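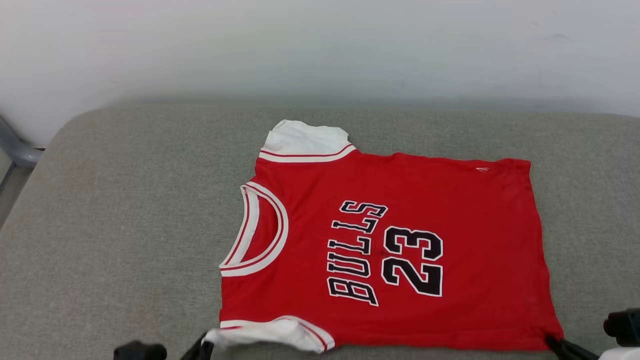 Hemia Folding Kit – two-arm set for home and shared workshops

Workshop > Robot Builds > Kits > Hemia Folding Kit

The Hemia kit is a pair of tabletop arms for people who want to work on cloth handling without a lab budget. It comes as parts. Two people can put it together over a weekend at an ordinary bench.

Each arm ends in a black two-finger gripper. The finger tips are printed separately and held by one screw, so you can swap them when they wear. We ship four spare tips.

Getting started
Use a sleeveless top first. A basketball jersey laid flat on a gray seat cushion works well: the red body stands out from the cushion, and the white trim at the armholes gives the fingers an edge to aim for. Turn it sideways, collar to the left and hem to the right, and bring one gripper to each end. Trim that bunches up can stay as it is for the first tries. T-shirts are harder – the sleeves tuck under.

What you need to supply
A laptop, a 3 mm hex key, two clamps and a padded seat or bench. Keep roughly 200 mm clear behind each arm for the cables.

Not included
The camera mount. Plans are on the downloads page, drawn up by Vittoria Donati at the Prundville shared shop.

Shipping
Orders go out on Monday.

Comments (3)

Wing-sze Chiang: Does the left arm still need the longer cable? Mine pulls at full reach.

Vittoria Donati: Yes, use the long one on the left. The November kits have it in the bag with the clamps' pads.

pk_bench: Went together fine. Step 4 in the manual has the washers backwards.

Related items
Sydorenko finger tips, soft
Inmont bench clamp, pair
Hemia cable set, long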